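Grumby hand grippers, sock set: README

Hello, and thank you for picking up this set. If you are anything like us, you went straight for the files and are only opening the README now that something looks odd, so I will try to put the useful parts near the top and keep my rambling for later.

What you have

The set goes with the Grumby, a pair of hand-held grippers that a person holds and works with both hands. It has 2784 recordings of people handling socks on a tabletop. Most were made in November, the rest over the winter as we found the time. Every recording comes with the gripper opening for the left and right side, a wrist track for each hand, and a short text label saying what the person was asked to do.

Folders

grips/ – opening values, one file per recording
tracks/ – left and right wrist positions
labels/ – plain text, one line each
extras/ – the odds and ends, including the Osari settings we use for playback

The left and right files carry the same number, so please keep them together if you move things. We once split them by side on a shared drive and spent a long afternoon putting them back.

How the sessions went

A session lasts 40 minutes, and then the person rests. We tried longer ones early on and the grips got sloppy toward the end, with a lot of pinching at air, so those recordings were left out of this release. People were asked to flatten, turn, match or fold, and they were free to go at it in whatever way felt natural to them. I think that freedom is the nicest thing about the set, though it does mean that two people given the same label may do quite different things.

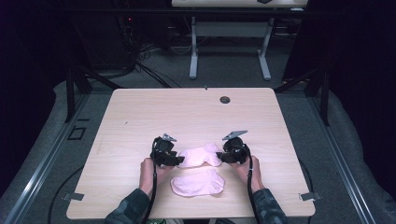
Thin, stretchy fabric is harder than it sounds. A sock that has been bunched up will happily hide its own opening, and the tips can grab two layers when you only wanted one. We kept those recordings in and marked them "double" in the label line. If you are training something on clean grasps only, filter on that word first and you will be a good deal happier.

Setting up your own pair

Plug in both grippers before you start the Drodoleo recorder, as it only looks for them once when it opens. Squeeze each one fully shut and let go, and wait for the reading to settle. Mind the cables – let them run back along your forearms with a little slack, or you will feel a tug every time you reach across the table.

Known problems

The Kashyap converter drops the last line of a label file if there is no line break after it. There is a fix in version 6, so please update before writing to us. The right-hand opening also reads slightly high in the oldest recordings, and a correction table for it is in extras/.

Questions and corrections are very welcome through the issue page.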